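From: Periklis Gkikas
To: Zarside Knitters list
Date: 10/2/22
Subject: Re: Ribbing that won't spring back

Leonidas Sfakianakis wrote:

> Hello all,
>
> I have a black jumper, machine knitted, fine rib all over, bought second-hand at the Zastia sale. The body is fine but the hem and cuffs have gone wavy and hang like a skirt. I washed it once at 40 degrees with the rest of the dark things and dried it on the line by the shoulders, which I now gather was wrong.
>
> Two questions. Can a rib be brought back once it has gone like this, or do I need to unpick the hem and knit a new one? And if I do knit a new one, how do I join hand knitting to something that fine without a ridge?
>
> The label has been cut out so I can't tell you what it is made of. It doesn't itch.
>
> Leonidas

Leonidas,

Before you cut anything, find out the fibre. Pull a short end from an inside seam, hold it in tweezers over a saucer of water and put a match to it. Wool is slow to catch, smells of burnt hair and leaves a crumbly ash. Cotton burns quickly and smells like paper. Acrylic melts into a hard bead, so keep your fingers well away from it. A blend will do a bit of each and you'll have to guess.

If it's wool, you have a good chance. Soak the whole jumper in cool water for half an hour with a little wool wash, press the water out in a towel and lay it flat. Then push the rib together sideways with your hands until the ribs close up, all the way round the hem, and leave it alone until it's dry. Don't pin it. It may take two goes. I did this with a cardigan of my sister's last August and the cuffs have held since.

If it's cotton there is no spring in the yarn to bring back. You can shrink it slightly with a warmer wash but it will drop again the first time you wear it. Running elastic thread through the inside of the rib is the usual answer. Use three rows, the first one right at the edge, and catch only the backs of the knit stitches. Try it on before you fasten off, as it is very easy to pull it too tight.

If it's acrylic and it has been ironed or tumbled hot by the previous owner, the rib is finished and you're looking at a new hem.
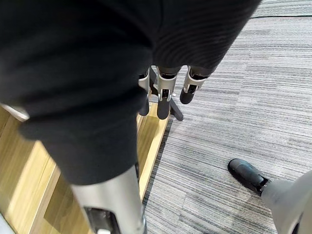

A fine rib like that is hard on the eyes in black, so work by a window and put a white pillowcase over your knees. You'll see the holes between the stitches much better against it.

For the new hem, don't try to unravel upwards from the bottom edge. Most machine ribs won't run back from that end. Snip one stitch a little above where the rib starts to go wavy and draw the thread out across the row, picking up the live stitches on your thinnest circular as you go. Work in short lengths. If you lose one, put a safety pin through it and carry on, then go back for it with a crochet hook.

On the ridge: you get it when the new yarn is thicker than the old, and hand yarn nearly always is. I would use the Xenos two-ply, which is sold for lace but takes dye well and comes in a proper black. The number on my ball band is 1,795, though they change them, so check with the shop. Knit one plain row first, decreasing evenly if you need fewer stitches, and start the rib on the next row. My last jumper had 278 stitches at the hem, all done on a 2 mm needle, and it took me most of a month of evenings.

Somebody will suggest the Skarnix knitting elastic, the clear kind you hold along with the yarn. I've used it on socks and it was all right for a winter, then it snapped in several places and the ends poked out. I wouldn't put it in a jumper.

And for drying — flat, on a towel, turned once. Folded over a rack is better than the line but you still get a crease across the middle.

Bring it along to the next meeting if you're not sure about the burn test. I'll have the small needles with me anyway, and I owe you a row counter.

Periklis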